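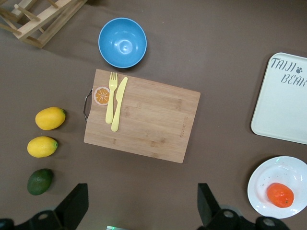

Moura Wrist: grasp proposal node for tabletop clearing

Moura Wrist takes frames from a wrist camera, segments the objects on a flat work surface and publishes a ranked list of grasp proposals to the motion planner. It is the perception half of the Drombridge tabletop stack. The planner, the gripper driver and the task sequencer live in their own repositories and are not needed to run this one offline.

Status

Version 0.19. The message format is stable. Configuration keys may still change between minor versions, and the changelog lists each one that does.

What the node does

Each incoming frame goes through four stages.

Masking. Pixels belonging to the gripper fingers are removed with a fixed mask, stored per gripper in config/masks. The fingers enter from the bottom of the image, so the mask is a pair of polygons plus a strip between them for the indicator light. If the camera bracket is moved, the mask must be redrawn. A stale mask is the most common cause of phantom objects along the lower border.

Surface fit. A plane is fitted to the table. Matt surfaces work well. Shadows are kept in the colour image but ignored by the fit.

Segmentation. The segmenter returns one mask per object and a parent link where one object rests on another. A fork lying on a cutting board should come out as a child of the board, and a fruit on a plate as a child of the plate. The planner uses these links to decide order, and will not lift a parent until its children have gone.

Proposal. Each mask gets up to 36 candidate grasps, scored for finger clearance, width and distance from the image border. Objects touching the border are published with the flag partial set and are given no grasps until a later view completes them.

Installation

Clone the repository and run the setup script from its root. Python 3.11 is required. A GPU is optional for offline replay and needed for live use. Weights are fetched on first start and cached in the user's home directory. Set MOURA_CACHE to put them elsewhere.

Running

Live: moura-wrist run --config config/drombridge.yaml

Replay: moura-wrist replay --input recordings/kitchen --out results

Replay writes one JSON file per frame, with masks stored as run lengths. Add --overlay to write annotated frames too. Overlays are slow and should be left off for timing runs.

Main settings

min_area: smallest mask kept, in pixels. Default 200. Raise it if printed lettering or specks on crockery come through as objects.

link_overlap: share of a mask that must lie inside another before a parent link is made. Default 0.62.

max_grasps: candidates per object. Default 36.

border_margin: distance in pixels at which an object counts as partial. Default 19.

Known problems

Thin handles. The metal loop on a cutting board is often split off as a separate object. Setting merge_handles to true joins it to the board, at the cost of sometimes swallowing cutlery laid across the same edge.

Glossy bowls. Highlights on the inner wall leave holes in the depth image. The rim is normally intact and rim grasps are still usable. Grasps proposed inside a bowl should be treated with suspicion.

Flat discs. A thin slice of citrus lying on a board has almost no height above it. The colour branch finds it, but the depth branch tends to vote it down. The weights from May improve this without curing it.

Slatted racks. Dish racks with dowels break into many small masks when only a corner is in view. Use the exclude_regions key if the rack does not move.

Close pairs. A fork and knife of the same colour, side by side, may be returned as one mask. A second view from a lower height usually separates them.

Label names

The segmenter uses the Nemska kitchen list. Artificial fruit takes the same label as real fruit. Where the model cannot choose between two round fruits it returns fruit_other, and the sequencer treats this as a valid target.

Reporting faults

Open an issue with the raw frame, the config file and the JSON output. Overlays alone are not enough to reproduce a fault. State the gripper and the mask file in use.

Licence

Code: Apache 2.0. Weights: research use only, see WEIGHTS_LICENCE. Maintained by the perception group at Clakeo.

Last revised January 2026.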